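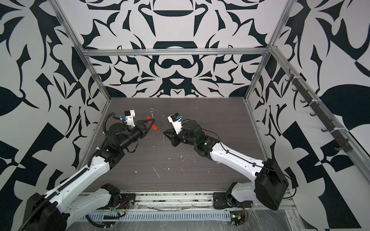 Mai reckons a village fete can survive rain, wasps and a broken urn, but never a change to the marrow rules. She wrote to us after our March piece on small shows, and she had underlined "never" twice.

Search the archive Go

March issue
By Gaurav Khurana

Skendolholm changed its marrow rules last year. For as long as anyone could remember the heaviest one won. Then somebody proposed marks for shape, skin and "general bearing", and a village of 833 people stopped speaking in the queue at the post office.

I went along expecting bunting. There was bunting. There was also a man with a ruler, two rival tea tents and a petition with 111 names on it, a few of them in the same handwriting. The winner weighed rather less than my shoes and had excellent bearing. Its grower took the prize, 80 pence in an envelope, and left by the side gate.

The old guard now hold their own show at Plorno, a field away and on the same afternoon. Weight only. They drew some 2,000 visitors, many of whom were looking for the car park.

Contact us | © Josteo Magazine | Back to top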